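Part-time toy librarian wanted, Tidero Toy Library
By Annatjie Moodley
1 Nov 2019

We need someone for 12 hours a week, term time and most of the holidays – the holidays being when every child in Sithole Road discovers us at once.

You will lend out toys, take back slightly fewer, and keep the card index, which holds over 800 entries and at least one feud. A good memory for faces helps. So does a strong back. Experience with under-fives is welcome, but experience with their grandparents will get you further.

The pay is modest and the kettle is new. Training is one morning with me.

Grey trays, and a blue shape sorter in the first:

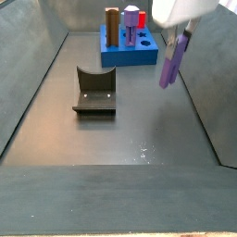
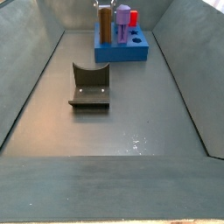
To apply, send a page about yourself to the Bindus Hall office. Please don't send a CV in the shape of a jigsaw. We had one in July and it was missing a piece.

Last updated: 1 week ago

Comments

Fatima Modise: Is the feud the one over the train set?

Annatjie Moodley: I couldn't possibly say. Yes.

kasutar70: Can you apply if you still owe a puppet?

Annatjie Moodley: Bring the puppet.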